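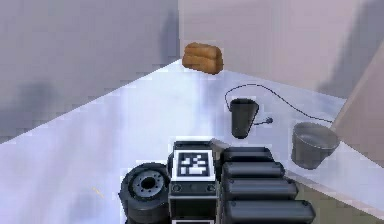

Loaf-like form near the corner of a room. Computer rendering.

Teaching the Everyday Loaf: An Interview with the Director of the Ritov School of Baking

The Ritov School of Baking occupies the upper floors of a former grain exchange, a short walk from the river. Its certificate program admits 20 students each year, most of whom arrive with some experience in restaurant kitchens and very little in bread. The director, who has led the school for ten years, received us in the office beside the test bakery and spoke at length about training, flour, and the place of plain bread in the school's work.

The director began with the question of what a first-year student is expected to learn. "We start with one loaf," the director said. "It is a pan loaf made with flour, water, salt and yeast. Students make it every working day through the first term. They would like to move on after a week, and we do not let them."

The loaf in question weighs 700 grams and is baked in a lidded pan. According to the director, the recipe has changed very little over the life of the program, although the flour has changed a good deal. The school buys most of its wheat flour from the Horgan mill, which began grinding grain from farms in the Bosov valley under the present director's predecessor. Flour from the valley varies from one harvest to the next, and the school does not ask the mill to correct for it.

"A large plant bakery needs the same flour in every delivery, and I have no quarrel with that," the director said. "Our students will go to shops where the flour comes in different each July, after the new crop. They have to be able to put their hands in the dough and know that it wants more water. A printed recipe cannot tell them."

Asked how this is taught, the director described a system of paired batches. Two students work at the same table with the same flour. One follows the written formula exactly and the other is free to adjust the water and the resting time. Both loaves are cut the next morning and discussed by the whole class. The written formula quite often produces the better bread, the director noted, and students find this harder to accept than the reverse.

The conversation turned to the second term, when the program moves to rye and mixed-grain doughs. Rye is a traditional crop in the hills above Ritov, but bakeries in the town had largely stopped using it by the time the school opened. The director attributed this to labor. A sour rye needs feeding on a fixed schedule, including weekends, and small shops with one or two bakers could not easily keep that up.

"When I was an apprentice, the rye starter was given to whoever was youngest," the director said. "You came in on your day off and fed it. I resented it very much. I now ask my own students to do the same, and I imagine they resent me."

The school's best-known product is the Stollero, a dense fruit bread made only in winter and sold at the front counter to raise money for student grants. It is prepared by second-term students under supervision. The fruit is soaked for two days before mixing, and the finished bread is wrapped and rested before sale. The first Stollero of this season will be sold at the school's open house on Sun 2 December, when the test bakery will also be open to visitors.

The director was more reserved on the subject of the Stollero than its popularity might suggest. "People are fond of it, and so am I. But it covers up a great deal. With that much fruit and butter, an average dough will pass. If a visitor asks me to show what our students can do, I give them a slice of the pan loaf with nothing on it."

On the question of equipment, the director said that the school had no plans to replace its deck ovens. They are slow to heat and the rear of the lower deck runs hotter than the front, so that pans must be turned partway through the bake. Graduates have reported that this habit serves them well elsewhere. The mixers were replaced two years ago, following a gift from the Horgan mill, and the old machines were passed to a training kitchen in Bosov.

Employment after graduation remains the measure by which the school is most often judged. The director confirmed that most graduates find work in the region, chiefly in small retail bakeries, hospital kitchens and school meal services. The last of these is an area the director hopes to expand. Bread for school lunches is usually bought frozen, and the director would like to see more of it baked on the premises.

"A child may eat that bread every day for years," the director said. "It ought to have some flavor, and a crust that gives the teeth something to do. It does not cost much more. What it takes is a person who knows how to make it and is there at five in the morning."

The director was asked, finally, what qualities the admissions panel looks for. Applicants complete a written form and a half-day trial in the test bakery, during which they weigh, mix, shape and clean. Prior skill in shaping counts for little. The panel pays close attention to the cleaning.

Applications for the next certificate year are accepted in person or by mail at the school office. Applicants should bring flat closed shoes to the trial. Aprons are provided.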